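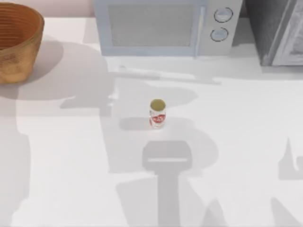 Counter Task Rules: Common Questions

Does the Brimley kitchen count as a standard layout?
Yes. The basket and the microwave stay at the back, and the can goes on the open counter.

Can I turn shadows off in simulation?
No. Arm shadows falling across the counter are part of the test, and Mostel rejects runs without them.

How many attempts are allowed?
Six per layout. Log every one — failed grasps included.

Do both arms have to move?
Only if the task sheet says so. An idle arm stays parked clear of the can.

Where do I send logs?
Upload them to Akport under rule set 835. Runs made under the October rules were accepted until February 28, 2021.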